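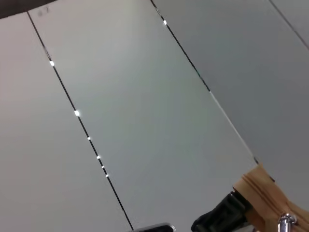

Pale grey panels with thin dark seams.

Buying a vintage motorcycle at auction: FAQ

Is the Mirnell estimate reliable?
Treat it as advertising. At the November sale, three of 13 bikes sold inside their estimates.

What does "no reserve" mean?
The bike sells to the highest bidder. It doesn't mean cheap, whatever the catalogue hints.

Does a Provden history report prove the mileage?
No. It collects old paperwork, and old paperwork can be wrong. Compare the frame and engine numbers yourself.
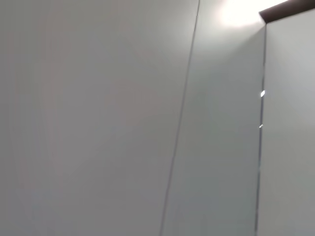 Can I hear the engine run?
Sometimes, if you ask before Friday noon. Two minutes of idling tells you very little about the gearbox.

What will I pay on top of the bid?
The buyer's premium, plus a $109 handling fee – ask what gets handled.

Is a celebrity owner worth extra?
Only with a signed document. We've read plenty of "believed to have belonged to" and we'd pay nothing for it.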